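Last updated 27 May 2025

Notebook – Patari collection, low shelf set

Started with the left wrist camera, because the first batch from the low shelf was rejected on review. Minoru Koyama went through it and flagged 28 episodes out of 100. Most were the same fault. The operator moved the left hand in before the right hand had stopped, so both arms were drifting during the approach and the label "reach" covered two different motions. I don't want to relabel those by hand. Pulled them and put them back on the list to be recorded again.

Changes to the protocol, from the next batch on:

Both hands go to the ready pose and hold for two seconds before anything else. The operator says "go" out loud and presses the pedal. Only the pedal press counts as the start. The voice is for whoever is sitting at the logging station.

One hand is the mover, the other is parked. Switch roles every 10 episodes. If the parked hand has to help, stop and record it as a two-hand episode under its own task name. Don't rename it afterward.

Shelf contents stay as they are inside a block. Between blocks, move things, add things, take things out. We had been tidying the shelf between takes out of habit and it shows in the data. Every object in the first batch sits square to the front edge. The policy from Siriwardena's group does fine on that and then stalls as soon as something leans on something else.
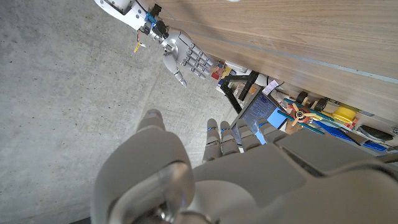 Low reaches are still the hard ones. The operator can't see past the hand in the headset once the fingers get close, and the tendency is to back out and come in again from above. Under a tabletop there is no above. I told both operators to come in low and flat with the fingers together and open them late. That costs a little time per episode but the paths look much more alike from one operator to the next.

Exposure on the wrist camera is now locked. It was on auto and the picture brightened every time the hand went under the top, right when we most want it steady. Locked it a bit on the bright side. The floor looks pale but detail under the top is good enough to label from. Koyama would like it darker. We agreed to leave it until the block is finished and compare then.

Time sync: the left camera was running behind the joint log again. Same as in November, and the same fix, restart the camera service after the arms are homed and not before. I have added it to the start-up sheet in capital letters. Should be a script. Not today.

Storage is fine for now. Total accepted so far is 930 episodes across all tasks, with the low shelf set the thinnest part of it. Upload to Surnside went through on the second try. The first one failed on a file name with a space in it – mine.

Failures: keep them. There was some confusion over this. A missed grasp is a good episode as long as the start and end are marked and the outcome field says "miss". What we throw out is anything with a dropped camera stream, a pedal press in the wrong place, or a person's arm in the workspace. If the operator misses and then recovers in the same episode, mark it "recovered" and leave it whole.

Vestel asked if we could send them the raw video without the joint logs. Said no for the moment, they would only come back for the logs in a week. Will send a small sample with both.

To do:
Redo the flagged episodes with the new start rule.
Write the start-up script.
Second operator to practice low reaches before the next block, not recorded.
Ask Koyama whether "touch" and "push" should stay separate labels. I can't tell them apart in half the clips.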